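Demonstration gathering (Zikow set)

Demonstration gathering is the work of recording a robot while it does a task, so that a learning system can copy the task later. One recording is called an episode. In the Zikow set an episode starts when the hand leaves its rest pose and ends when the operator lets go of the pedal. Failed tries are kept, with a tag.

History

Zikow was begun in February by Themis Politis at Ouali, a small workshop for robot hands. First version, 1,576 episodes, one kind of grasp only. Second version brought it to 2,967 and added soft and thin items, which the first one lacked almost entirely. Older episodes were not re-recorded. Some of them still carry the old task names, see Labels.

Method

The operator wears a glove and the hand follows it. Finger angles are logged along with video from a small camera at the wrist, looking out past the fingers. The wrist view is the one most used in training, being closest to the contact. Downside, the fingers hide a lot. Operators are told to come in slowly and keep the digits apart untill the last moment, so the item stays in view.

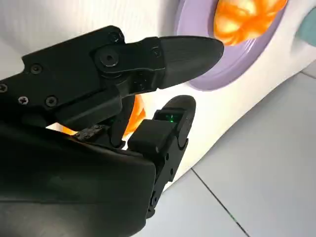
Wrist view, Zikow set. Fingers spread, orange item on a purple disc.

Items are moved between episodes, by hand, no fixed pattern. An operator does 10 episodes and then swaps out. Longer turns were tried early on and the motions got sloppy, mostly in the thumb.

Labels

Each episode gets a task name, a result (done, partial, failed) and a free note. Labels are typed in Mokero, a plain form that runs next to the video player. Three people check the result tag and the majority wins. Notes are not checked and vary alot in quality. Task names from the first version use "pick" for both lifting and pinching; the second version splits them.

Known problems

Glove drift over a long session. Clock offset between finger log and video in part of the first version, fixed in the Emgate export but not in the raw files. Few episodes with left-hand operators.

See also: Teleoperation; Imitation learning; Data glove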